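3.2 Unattended Screens in Shared Offices

The second part of the study dealt with computers left unlocked while their users were away from the desk. Earlier work by our group (Ham and Lunde) had looked only at passwords, and the staff we spoke to then often said that locking the screen was the step they skipped most. We wanted to know how often this happened and whether a shorter timeout would change it.

Two companies took part. Trenden handles payroll for small firms and has assigned desks. Gronmont sells building supplies and moved to shared desks in March, four months before our visits. Both set their computers to lock after 17 minutes without use. Neither had a written rule about locking by hand, although Gronmont mentions it in the slides shown to new staff.

Onyshchenko and Cao made the visits in July 2019. They walked a fixed route through each office and noted every desk where the user was absent and the computer was switched on. For each one they wrote down whether the screen was locked and whether papers with customer details had been left out. They did not touch any equipment and did not record names. In total they noted 707 absences.

Unlocked screens were more common at Trenden than at Gronmont. Staff at Trenden told us they knew everyone who sat near them and saw little risk in a short walk to the kitchen. At Gronmont, where the person at the next desk could change from one morning to the next, people said they locked the screen without thinking about it. Papers left out followed the same pattern, but the gap was smaller.

After the visits we sent a short survey to 200 employees across the two firms. Most who answered did not know the length of the timeout, and many guessed it was much shorter than it was. Hordiienko coded the open answers. The most frequent complaint was that logging back in closed the customer record that had been open, a fault in the Lilero client that both firms use.

We did not test visitor access, and the route at Trenden left out the top floor, which was being repainted.

Figure 2. Wood-grain tabletop. 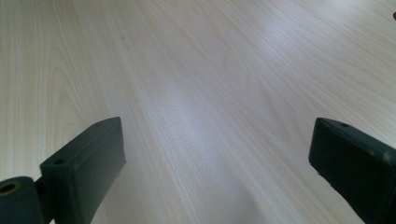 3.3 Changes to the Timeout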